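# The long wait for the Jadska Express

When Pundon closed its gates last October, the park had one ride people would queue an hour for and a dozen they walked past. The one was the Zima, a wooden coaster on the hill behind the boating lake. The most walked-past of the rest was a dark ride called the Jadska Express, a slow train through a painted forest that had not had a new scene since it opened.

Monique Baudry, who took over as head of attractions the year before, wanted to keep it. Several of her colleagues did not. The building was sound, the track was not bad, and the site would have made a decent plot for a drop tower.

"The tower would have paid for itself quicker," she says. "But we'd have had nothing left for a family with a four-year-old when it rains, and it rains here a lot."

The compromise was a refit with a fixed closing date and not much money. The trains would stay. The forest would go, apart from one section that regular visitors had asked about by letter, where an owl turns its head as the train passes. Everything else was open to argument.

## Fewer scenes, longer looks

The old ride had 14 scenes and took just under five minutes. Roald Haugen, the designer brought in to redraw it, cut that to eight and slowed the train by a third between the second and fifth. He had spent two wet afternoons riding it over and over and found that he could never remember what came after the watermill.

"You'd be looking at a fox and there would already be a badger," he says. "Neither of them got a fair go."

His version follows a postal train that has lost a parcel. There is very little talking. Pundon gets visitors from four or five countries on a busy day, and the old narration, recorded in one language and played through speakers that buzzed, was the most common complaint on the comment cards. Haugen replaced it with a score by Baptiste Aubert, written in short loops so that a train stopped for loading can sit in any scene without the music running out.

Aubert wrote 46 loops and 31 of them are in the ride. He recorded them with a small band in a village hall, then had to record the clarinet again when it was found to sit at almost the same pitch as the hum of the track.

## The queue

The line used to be a cattle pen in full sun. It held 300 people and on most days had twenty in it, so visitors walked back and forth between empty rails to reach a train that was waiting for them. The new one holds 200, nearly all of it under cover, and the rails can be opened up so that a short queue is also a short walk. The inside section is dressed as a sorting office, with pigeonholes at child height. Some of the drawers open.

Janka Slanina runs the ride day to day and was asked for a list of what she wanted. Top of it was a second door, so that pushchairs could be left and collected on the same side of the building. After that came a bench for grandparents, a clock that told the right time, and a floor that could be mopped before opening.

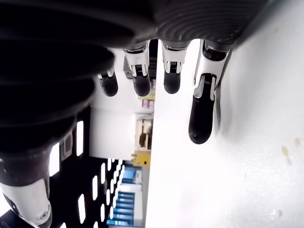 She got all four, though the clock came late. She also got a loading platform that is level with the train, which means a wheelchair user can now board in the same time as anyone else. Before, the ride had to be stopped and a ramp brought round from the shed.

## What it costs you in time

The target is 700 riders an hour. In the first weeks it managed a good deal less, mainly because families of five do not fit neatly into rows of two. Bohdan Zakharchenko, who trains the platform crew, has since changed how groups are counted off at the door, and the gap has narrowed. He would like another train. Baudry says there may be one next season, if the Kamolrat, the park's elderly log flume, gets through the winter without needing a new pump.

The Express is open daily from ten and there is no height limit, although children under six must ride with an adult. Mornings are quiet. The longest waits come straight after lunch, and again when the Zima shuts for high wind and half the hill comes down looking for something to do. Sit on the left if you want to see the owl.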